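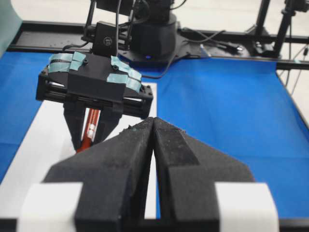

3. Le plan de travail

3.1 Pourquoi du bleu

Je vais passer plus de temps sur la nappe que le lecteur ne s'y attend, et je m'en excuse à peine. Dans la première version de ce travail, la surface de la table tenait en une ligne du tableau des matériels, entre la colle et les vis. Trois relecteurs m'ont demandé à quoi elle ressemblait. Ils avaient raison ! Dès qu'on s'intéresse au rangement de petites pièces sur un repère, le fond compte presque autant que la pièce, et c'est même par là que j'aurais dû commencer.

Le projet Sovilia porte sur une question assez terre à terre : comment préparer une table pour que la place d'un petit objet se lise d'un seul coup d'œil, sans notice, sans étiquette et sans texte. Nous avons comparé 7 revêtements, tous posés sur la même table de l'atelier de Zillham (du gris, du vert, du noir, un blanc cassé franchement pénible, et trois bleus de saturation différente). Le noir donnait de beaux contrastes avec les supports blancs, mais il avalait les câbles et les outils sombres, et je passais mes fins de journée à chercher des choses qui étaient sous mon nez. Le vert allait bien avec tout, sauf avec les repères rouges pour un de nos lecteurs, qui distingue mal ces deux teintes. Le blanc cassé, n'en parlons pas : plaque blanche, bande blanche, fond presque blanc, on ne voyait plus où s'arrêtait quoi.

Restaient les bleus. Nous avons gardé le plus vif, fourni au mètre par Clundevex. Il se lave à 60 °C, ce qui n'est pas un détail quand on travaille tous les jours dessus. Il a aussi un défaut : il marque les plis, même repassé la veille. J'ai d'abord voulu le tendre sur un cadre, puis j'ai laissé tomber. Un pli doux change un peu la teinte par endroits mais ne dessine pas de bord net, et c'est le bord net qui trompe l'œil quand on cherche celui d'une plaque.

3.2 La plaque, la bande, les points

Le support de rangement se compose de peu de choses. Une plaque blanche rectangulaire, plate, posée sur le tissu ; une bande blanche plus étroite, en relief ; des points rouges sur la bande. La plaque délimite le territoire, la bande donne la ligne, le point dit « ici ». J'ai essayé des versions plus bavardes, avec des silhouettes de pièces imprimées, des numéros, une fois même des flèches (mauvais souvenir). À chaque ajout, les gens se mettaient à lire au lieu de poser.

Le relief a été longtemps discuté entre nous. Une bande simplement tracée au feutre aurait suffi pour indiquer la ligne, et elle aurait coûté moins cher que la découpe commandée chez Karaca. Mais une bande en relief projette une petite ombre grise, et cette ombre fait tout le travail lorsqu'on a du blanc sur du blanc. On peut changer l'éclairage, déplacer la lampe, travailler en fin d'après-midi : il reste presque toujours un côté où le bord se détache.
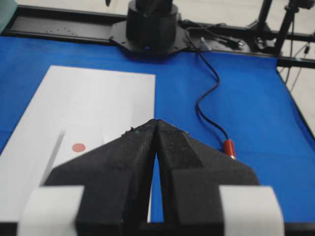

La couleur des repères a été choisie en dernier, une fois le tissu et la plaque arrêtés, et je recommande cet ordre à quiconque voudrait reprendre le montage. Nous cherchions un repère que l'on retrouve même quand une bonne partie du support est masquée par ce qui travaille au-dessus. Sur la figure 2, une portion de la bande descend vers le bas de la plaque et il n'y a guère qu'un point rouge pour accrocher le regard ; il suffit largement, tant cette teinte tirant sur l'orangé tranche avec le blanc qui l'entoure et le bleu plus loin. Un point bleu foncé, essayé dans les mêmes conditions, se confondait trop facilement avec une ombre. Le jaune disparaissait sous la lampe.

J'ajoute une remarque sur la forme, que j'avais crue secondaire. Le rond n'a pas d'orientation, et c'est très reposant. Avec des carrés collés à la main, le moindre travers sautait aux yeux et je finissais par décoller puis recoller des repères au lieu de faire mes relevés. Avec des ronds, l'alignement se juge sur la rangée entière, à l'œil, et l'on peut poser la plaque un peu de biais sur le tissu sans que rien ne paraisse faux.

3.3 Ce que l'on pose dessus

Les objets retenus sont petits et volontairement disparates. Nous voulions de l'allongé, du transparent, du coloré, parce qu'un support qui ne marche qu'avec des cubes opaques ne m'intéresse pas beaucoup. L'ensemble des séances, terminé en septembre, représente 1601 poses, toutes relues par 2 personnes de l'équipe. Pour chaque pose, on notait seulement l'objet, le repère visé et l'écart entre les deux, puis un commentaire libre (c'est de loin la colonne la plus amusante à relire, et la plus mal orthographiée).

La tige transparente est l'objet qui nous a donné le plus de fil à retordre. Sur le tissu bleu elle prend la couleur du fond, sur le blanc elle se résume à quelques traits gris, et dans les deux cas on hésite sur l'endroit où elle finit. Le petit ressort rouge orangé, lui, se repère tout de suite. La figure 3 les montre bout à bout le long du bord inférieur de la plaque, sous la bande et ses trois points régulièrement espacés : c'est le ressort que l'on voit d'abord, et la tige se devine à partir de lui. J'en ai tiré une règle de rangement toute bête — quand un objet transparent a une partie colorée, c'est elle que l'on rapporte au repère, et le reste suit.

Un inconvénient quand même. Le ressort et les points ont des teintes très voisines, et plusieurs commentaires libres s'en plaignent. Je n'ai pas voulu changer les repères en cours de route, ce qui aurait rendu les séries incomparables, mais je le ferais pour une prochaine campagne. Un magenta, peut-être. À essayer sur le même bleu, avec la même plaque, avant de toucher à quoi que ce soit d'autre.

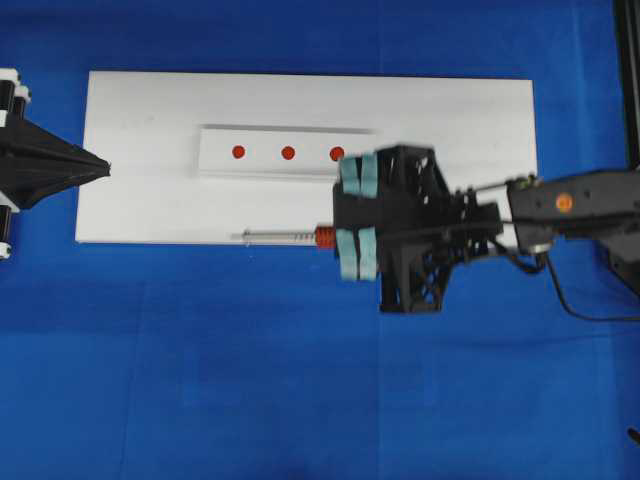

3.4 Relevé des écarts

L'écart se mesure du centre du point au milieu de l'objet posé, dans le sens de la bande uniquement. Nous avons ignoré l'écart perpendiculaire, pour une raison pratique : la bande est étroite, et un objet mal posé dans ce sens-là se voit sans règle. Pour la tige, le milieu est pris sur la longueur totale, ressort compris.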